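Recording paired-gripper demonstrations for a sock sorting policy

These steps cover how we record demonstrations for the Ernasora sorting study. The method trains a policy from people using two hand-held grippers, so no arm is needed until evaluation. Our current set holds 1,562 episodes. You will need both grippers, a table, a basket, a pile of socks and the Atix recorder software.

Step 1. Set up the table
Clear the tabletop and check that the stands are stable. Start the recorder and wait until all the camera streams report the same clock. If one stream lags, restart that stream alone and check again.

Step 2. Record the open-jaw reference
Open both grippers fully and hold them over the table for a few seconds with nothing between the fingers. The recorder uses this clip to set the zero point for jaw width.

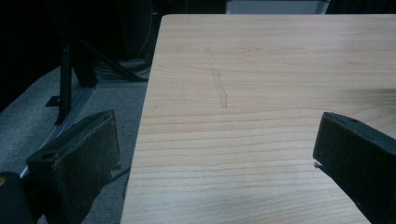 Do this at the start of every session and again after changing a finger pad. A bad zero point is easy to miss during recording. It shows up later as a policy that closes too early and pushes the sock away. In our first round we had to drop 41 episodes for this fault.

Step 3. Check tracking
Move each gripper slowly through the whole work area, then tilt it to both sides. The head camera should keep the marker plates in view for most of the movement. Short gaps are fine – the tracker fills them in from the gripper cameras. Long gaps mean you are turning your wrists too far.

Step 4. Record the task
Begin with both grippers at rest near the front corners of the table. Press start, pause, then work at a steady pace. Grasp socks near the cuff when you can. If you drop one, pick it up and keep going, and tag the episode as a recovery. End with the grippers back at the corners.
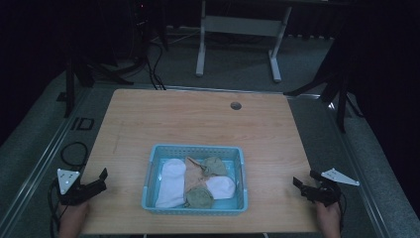 Kokberg Robot Methods Notes, Issue 2, p. 2

Change the sock colors and the basket position between episodes. We got more from this than from adding repeats of the same layout. The policy trained on varied layouts needed around half as many retries when the basket was moved to a new spot.

Step 5. Review before training
Play back the gripper views at half speed. Look for frames where the fingers block everything else while the jaws are closing. A few are normal. Trim long pauses at the start and end, but leave pauses in the middle, as the policy has to learn those too.

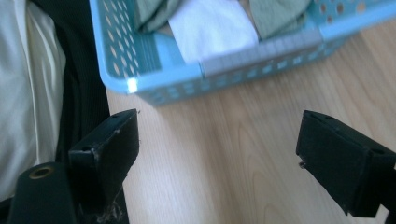
Quintero asks whether the recovery episodes should be kept in a separate set. We tried both ways. Mixing them in worked better, as long as the tag stays on so you can change their share later.

Export the reviewed episodes with the jaw width, gripper poses and tags, and keep the raw recordings until the first training run has finished.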